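Teaching a Gripper to Know What It Hasn't Seen

By Leandro Cordero
3/24/22

OLMEDO – Most of the errors that a grasping policy makes on a cluttered tabletop are decided before the fingers close. The arm commits to an approach while part of the target is still hidden, and the remaining motion follows from that choice. A method developed at Windholm, an automation lab on the east side of town, delays the commitment.

The lab calls the method Skasa. It runs on a single color camera at the wrist and uses no depth sensor. At each step the policy outputs a motion for the arm and, alongside it, an estimate of how much the planned grasp would change if the camera were moved a short distance. When that estimate is high, the arm moves sideways before it moves down. When it is low, the arm goes in.

The second output is trained without extra labels. Windholm recorded 977 demonstrations by teleoperation, and each one contains many views of the same objects from slightly different positions. During training, the network predicts a grasp from one view and is scored against its own prediction from a later, closer view in the same recording. The gap between the two becomes the target for the uncertainty estimate.

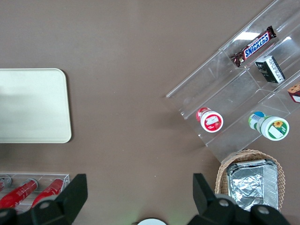 Clear plastic was the hard case from the start. A transparent panel shows whatever is behind it, and its edges appear as thin bright lines that shift as the camera moves. Glare can fall across a label in one view and be gone in the next. Earlier policies at the lab treated those lines as object boundaries and aimed for them, with the result that a fingertip met the panel and the run was stopped.

To measure the effect, the group built a test set called Wiltside. It has 51 layouts of packaged food and containers, some on the open table and some in acrylic stands. Each layout was run 25 times per policy, with the starting pose of the arm varied. A run counted as a failure if the fingers touched anything other than the target before closing.

Skasa failed less often than the baseline on the acrylic layouts. On open-table layouts the two could not be told apart, which the group expected, as there is little to gain from a second look at an object in plain view. The cost is time: the sideways motion adds 2 seconds to a typical pick, and more when the target is behind a divider.

An ablation in December removed the uncertainty output and replaced it with a fixed sideways motion on every pick. That version recovered part of the improvement but was slower everywhere, including on layouts where the motion served no purpose.

Two limits remain. Reflective surfaces such as foil keep the estimate high even at close range, so the arm can hesitate until a timeout ends the run. The policy also has no memory of views older than the last few steps, and it will sometimes go back to a position it has already tried. Windholm is now training a version with a longer history on the same recordings.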